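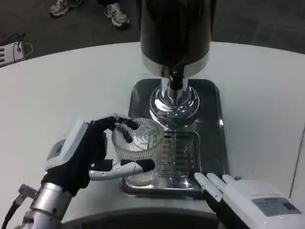 The Ferry to Tetholm

My aunt left me a house on an island I couldn't find on the map, and the lawyer, a Teresa Moriarty with a terrific phone voice, told me the ferry ran twice a day unless it didn't. I asked her what that meant and she laughed for way too long.

So there I was at the dock with one suitcase and my aunt's cat in a carrier (I inherited the cat too, did I mention the cat?). The man in the ticket booth wanted 27 dollars for me and six for the cat.

"He's never been on a boat," I said.

"He's been on this one more than I have," said the man, and he leaned down and said hello to him by a name I'd never heard. Bishop. My aunt had always called him Gerald! Gerald looked right back at him and meowed.

I sat inside by the heater. A woman across from me was peeling an orange into her hat. She asked which house, and I said the Ní Bhriain place, and she stopped peeling.

"You'll want to keep the upstairs window open," she said.

"In this weather?"

"A crack will do."

I asked her why, and she offered me some of the orange, so I took it. It was a good orange. I was so thirsty by then I could've cried. 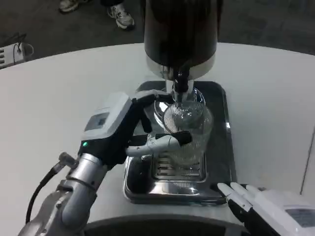
The Upstairs Window

The house was yellow, which my aunt had never once brought up in thirty years of letters. The key stuck, then it didn't. I let Gerald out in the hall and he went straight up the stairs like he had an appointment, and I followed him with my coat still on.

The window was already open. Just a crack. On the sill was a saucer, clean, and next to it a stack of postcards held together with a hair elastic. I counted them that night in bed, 181, all of them addressed to my aunt and every one blank on the back. The one on top was postmarked in June, and she died in April.

I thought about shutting the window. I had my hand on it, even. Then Gerald got up on the sill and sat down next to the saucer, facing out, and I went downstairs to see if there was any milk.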